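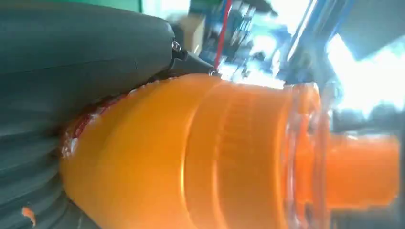 Wrist camera view of the gripper with an orange plastic bottle. Photo: Brikerum

Brikerum releases build files for Fikellow, a workshop-built robot arm with ribbed fingers

2021-02-08

Brikerum, the shared workshop on Adjei Street, today released the complete build files for Fikellow, a tabletop robot arm designed to be made and repaired with the tools found in a typical member-run shop. The release covers the mechanical drawings, wiring plan, controller firmware and the software that records wrist camera images alongside joint positions.

Fikellow was developed by workshop members over 2 build seasons. The arm handles household containers: bottles, tubs, jars and small cartons with a maximum mass of 500 grams. It is intended for sorting and placing tasks at a fixed bench and has not been tested on a moving base.

The gripper accounts for most of the design work. Earlier versions used flat rigid jaws, which held boxes well but let round containers rotate when the arm changed direction. The current fingers are dark gray with a matte, rubbery surface. Horizontal ribs run across the lower part of each finger, and the surface above them forms broader folds. A black bracket holds the finger near its narrow end and is fastened with metal screws. Fingers can be changed without removing the wrist camera or disturbing its calibration.

Bottles proved to be the most useful test objects. Glossy plastic reflects the shop lights and produces bright highlights that earlier software read as edges. Clear parts, such as a collar below a cap, caused a second type of error, in which the body and the cap were reported as separate objects. The released software merges these detections when they share a long axis, and it ignores highlights that shift with camera position. Strong window light behind an object remains a known limitation. Builders are advised to place the bench so that the camera does not face a window during a pick.

The test log included in the release contains 3,700 pick attempts, of which 3,000 ended with the object placed inside the target area. Failed attempts are kept in the log with their images and joint data. The most common failure was a grasp too close to the end of the container, followed by slip on torn or lifting labels. The log does not include glassware, metal cans or containers without lids.

Control software is built on Pusteo, the motion package that Brikerum already maintains for its engraving and cutting machines. Members who have configured one of those machines will find the same settings file, the same homing routine and the same stop input. The stop input is required - the firmware will not power the joints unless a normally closed switch is connected.

Parts can be made on a small printer, a drill press and a bandsaw. The drawings give tolerances for each bearing seat and mark the two dimensions that must be checked before assembly. Finger molds are supplied as separate files. A builder who does not want to cast fingers can print rigid ones from the same bracket pattern, with a lower holding force on round objects.

The next release is planned for March. It will add a revised cable route at the wrist, where repeated flexing has damaged the camera lead on the workshop's own arm, and a finger with a longer ribbed section for wide containers.

Availability

The Fikellow files are available now from the Brikerum project page at no charge. The license permits modification and resale of finished arms, provided that changed drawings are published under the same terms. Brikerum does not sell kits or assembled units.

About Brikerum

Brikerum is a shared workshop with areas for woodworking, metalworking, electronics and machine building. Members work on their own projects and publish selected designs through the workshop.

Press contact: Brikerum project desk, Adjei Street entrance. Drawings and further images are available on request.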